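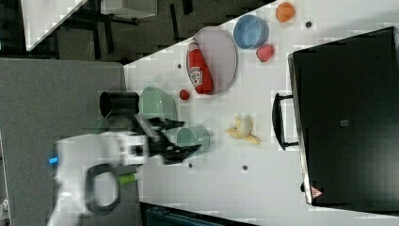 18. Juli 2025
Bearbeitung: Joar Boström, Sachgebiet Ausstattung

Vorgang: Beanstandung der Geschirrausstattung am Arbeitstisch, Standort Rukgate. Die Meldung ging von Herrn Rhodri Griffiths ein und betrifft den weißen Tisch mit dem dort bereitgestellten Geschirr der Lieferung Brulletti. Gemeldet wurde, dass Becher und Schalen nach dem Spülen im Farbton voneinander abweichen und ein Teil der Stücke vermutlich aus einer anderen Charge stammt. Bei der Sichtprüfung wurde zunächst der blassmintgrüne Becher mit der hellgrünen Schale verglichen; die blaue Schale und der graue ovale Teller, auf dem die Ketchupflasche liegt, gehören nicht zum beanstandeten Satz und bleiben außer Betracht. Eine Verwechslung mit dem Altbestand konnte zu diesem Zeitpunkt nicht ausgeschlossen werden.

Schritt 1: Abgleich mit dem Lieferschein. Bestellt und berechnet wurden 100 Teile der Serie Siu, Farbe Mint. Der Lieferschein weist dieselbe Menge aus, jedoch ohne Angabe der Chargennummern. Der Lieferant wurde schriftlich um Nachreichung gebeten.

Schritt 2: Prüfung der Spülbedingungen. Laut Aushang ist das Programm für empfindliches Geschirr zu verwenden. Herr Griffiths teilte auf Rückfrage mit, dass seit der Umstellung auf den Reiniger Ronutness mehrfach das Intensivprogramm gewählt wurde. Die Dosierung lag nach seinen Angaben bei 10 Gramm je Spülgang; vorgesehen sind 8 Gramm. Die Dosierhilfe wurde ausgetauscht und der Aushang entsprechend ergänzt.

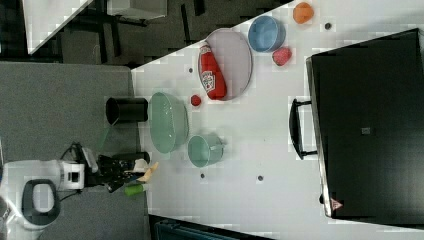 Schritt 3: Vergleich mit unbenutzten Stücken aus dem Lager. Hierfür wurden ein Becher und eine Schale aus ungeöffneter Verpackung entnommen. Auch zwischen diesen war bei Tageslicht ein geringer Unterschied im Farbton erkennbar. Der Spülvorgang scheidet als alleinige Ursache damit aus. Ob er den Unterschied verstärkt, ist offen.

Zwischenstand: Die Gebrauchstauglichkeit wird durch die Abweichung nicht beeinträchtigt. Das Geschirr kann am Tisch weiterverwendet werden. Eine Ersatzbeschaffung wird vorerst nicht veranlasst, eine Nachbestellung derselben Serie ist bis zur Klärung der Chargen zurückzustellen.

Offene Punkte: Rückmeldung des Lieferanten zu den Chargennummern. Erneuter Farbvergleich im Oktober unter den geänderten Spülbedingungen. Trennung des Altbestands im Schrank, Zuständigkeit Herr Griffiths.

Status: in Bearbeitung, Wiedervorlage nach Eingang der Lieferantenauskunft.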